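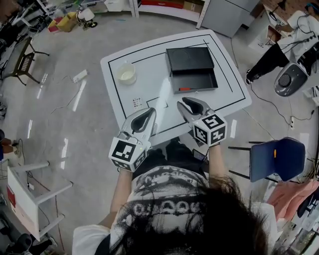
Figure 2. Seated posture at a white square table, viewed from above, with both forearms extended over the surface.

3.2 Tabletop finish and visual comfort

Light-colored tabletops are common in shared workrooms because they raise the average brightness of the room without added fixtures. The cost is borne by the person sitting at the table. In a seated posture with the arms forward (Figure 2), the work surface fills much of the lower visual field, and any reflection from an overhead fixture falls close to the line of sight. Ouellet and Ross treated this as a problem of fixture placement. The present study holds the fixtures constant and varies the finish.

Four finishes were compared. Drorel and Valtano are white, the first matte and the second semi-gloss. Boychuk is a pale gray matte finish, and Colik is a mid-brown finish with a low sheen. All four were applied to square tops of the same size and mounted at the same height. The tops were wiped with a dry cloth between sessions and inspected for scratches at the end of each week. One Valtano top was replaced during the second week after a scratch was found near a corner; sessions run on it that week were repeated.

Each of the 60 participants completed one session per finish, in an order set by a balanced schedule. A session lasted 20 minutes and consisted of reading printed text, copying short passages by hand, and sorting cards. The tasks were chosen to keep the gaze on the table for most of the session. Window blinds were closed throughout – an earlier trial with the blinds open gave readings that drifted too much over the afternoon to be usable.

At the end of each session participants rated glare, eye strain, ease of reading, and related items on a fixed scale. The full set contains 3,120 ratings, with no missing values. Ratings were averaged within participant and finish before analysis, so that each person contributed a single score per finish.

Valtano was rated least comfortable, and the difference between it and each of the other finishes was larger than the differences among the remaining three. Drorel and Boychuk did not differ reliably on any item. Colik received the best glare ratings but was rated below both matte finishes for ease of reading. Several participants wrote that the room felt darker with the brown top in place, although the fixtures and their settings were unchanged.

These results suggest that sheen has a stronger effect on reported glare than lightness does, at least under diffuse overhead lighting. The comparison is incomplete, as no dark gloss finish was tested. Seat height was also left to the participant, which means that viewing angle varied between people but should not have varied much within them. Section 3.3 reports the luminance measurements taken at eye position for the same four tops.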